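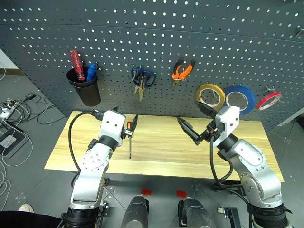

Poppy Parsons

Walk-through checklist, Mirkgate shared workshop
Jan 15, 2019

First check of the year, and I loved doing it! The building is in much better shape than it was in July. Comments are under each item so the evening groups can see what I was looking at.

1. Entrance and exits
Both doors open fully: OK
Exit signs lit: OK
Path to back door clear: FIXED DURING VISIT
Comment: Two folding chairs were leaning on the push bar. Moved to the closet. The new door closer is wonderful, no more slamming.

2. Fire extinguishers
Gauge in green: OK
Pin and seal in place: OK
Tag signed: NEEDS ACTION
Comment: The one by the sink has no signature for last month. Ashley Whiteley has the tag book.

3. Electrical
Cords free of cracks or tape: NEEDS ACTION
Outlet covers in place: OK
Panel clear to 30 inches: OK
Comment: The orange extension cord near the drill press has a split close to the plug. I tagged it and took it out of use. Please don't put it back, even for five minutes. Panel door now has a proper typed label for every breaker — thank you, Ngan-ling Tu, it's a beauty.

4. Hand tools
Screwdrivers stored in a holder when not in use: OK
Scissors hung with blades down: OK
Handles tight, no chips: OK
Comment: Pegboard storage is working so well. If a hook feels wobbly, tell me and I'll swap it the same week.

5. Floor and aisles
Dry, no trip hazards: OK
Mats flat: NEEDS ACTION
Comment: The mat at the sink curls at one corner. Ackroyd carries the heavier kind with a beveled edge and I'd really like to try one.

6. First aid
Kit stocked: NEEDS ACTION
Eyewash bottle in date: OK
Comment: Low on large bandages and out of burn gel. Asabe Bashir is ordering both.

7. Lighting and air
All fixtures working: OK
Dust collector bag under half full: OK
Comment: The collector sounds so much smoother with the new belt. Keep emptying the bag after sanding nights.

8. Paints and solvents
Lids closed: OK
Oily rags in metal can: OK
Cabinet latched: OK
Comment: Full marks. Last time this was my longest section.

Still open: extinguisher tag, orange cord, sink mat, first aid order. Send updates to me or to Lorraine Ashworth and we'll sign them off on the sheet by the door.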